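Projects & Classes > Manipulation > Grasping and Hands

Reading time: 4 min

We use cookies to remember your login and the threads you follow. Accept / Settings

Wrist view loses the cap when picking bottles that lie on their side

Selina Mösli

I'm in a second-year automation class and our team project is a packing task: a two-handed robot takes bottles off a table one after another and hands them on for wrapping. There is a head camera for planning and a camera at each wrist for the last part of the approach. Hands are Kofler, the arm controller is a Drikarik, and the labeling tool is Wivex, which the school already had.

Training set so far is 2,000 stills from the head view and 1,000 from the wrists. The head-view detector is fine. It gives me a box and an axis for each bottle, and with the necks all pointing the same way the axis is stable to within a couple of degrees.

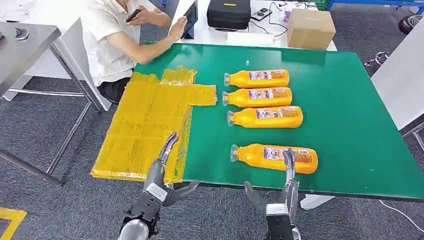
What fails is the direction along the axis. I need to know which end is the neck, so that the fingers close on the body and so the bottle gets handed on neck first. From the head view I get this right nearly every time. From the wrist view I get flips. The network reports the neck at the base end, the controller believes it, and the hand starts rotating 180 degrees with a bottle in it. I have 669 wrist stills where fingers and bottle overlap, and the flips are concentrated there.

Things I have tried: more epochs, stronger color augmentation, a bigger input size. The bigger input helped slightly and cost too much time per cycle. The team demo is in February and I would like to stop guessing. Should I collect more wrist data or change the method?

Emlyn Lloyd

Change the method. You are asking the wrist camera a question it often can't answer.

Consider what a close view contains. If the neck is in view, the ribbing and the shoulder settle the direction. If there is printing in view, it settles it too, provided you know which way the print runs on the bottle. If there is only smooth body, nothing in the pixels separates one end from the other with any confidence, and a network forced to choose will choose something.

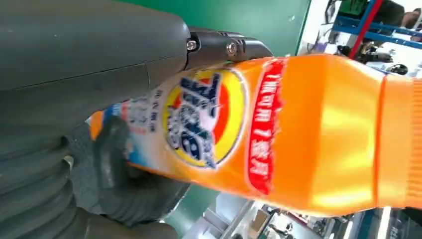
So give it a third class. Label every wrist still as neck-left, neck-right or undecided, and be strict about undecided — if you need the previous still to know the answer, it goes there. Then take the direction from the head view before the hand closes, store it with the grasp, and carry it through the motion using joint angles. The wrist view may confirm that value. It may not overwrite it on its own. I would want 11 consecutive agreeing results against the stored value before stopping the arm, and even then I'd stop and look again from the head. Never rotate on the strength of it.

Also check your augmentation settings. If horizontal flip is on and the label isn't being swapped with the image, you have been training on wrong labels from the start. It's on by default in a lot of templates.

Burgi Pichler

Had this in the Rosville club with juice bottles. We put tape on the necks and it went away. Depends if your teacher allows tape

Lorenz Hauser

Agree with Emlyn on storing the direction. Adding two points about the wrist data itself, as I suspect part of the 669 is doing damage.

First, glossy plastic. A highlight running lengthwise along the body is a strong straight feature, and it moves with the lamp and the wrist, independent of the bottle. Color augmentation does nothing for that. Record the same grasp with the lights in several arrangements and keep the label fixed.

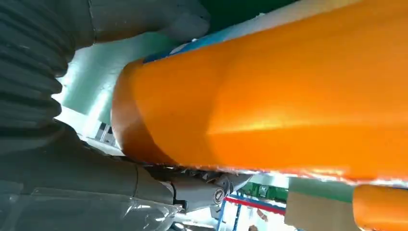

Second, split by grasp, not by still. Twenty stills from one grasp are close to being one still. If half of them land in training and half in validation, your validation figure is worthless, and that would explain why it looks fine until the hand moves. Put a grasp ID in the Wivex file name and split on that.

Third point after all: mask the fingers. Their position relative to the wrist camera is a function of the finger joints, which you can read from the controller. Render a rough mask and gray it out. Otherwise the network can learn "finger on the left, therefore base on the left" from whichever side you happened to approach most. Ours learned precisely that. It took a week to find.

Selina Mösli

Horizontal flip was on. Labels were not swapped. I'm relabeling the wrist set with the undecided class and will redo the split by grasp before I train again. Tape is not allowed, I asked.

Emlyn Lloyd

Run it once with only the flip fixed and nothing else changed, so you have a baseline. Then the rest.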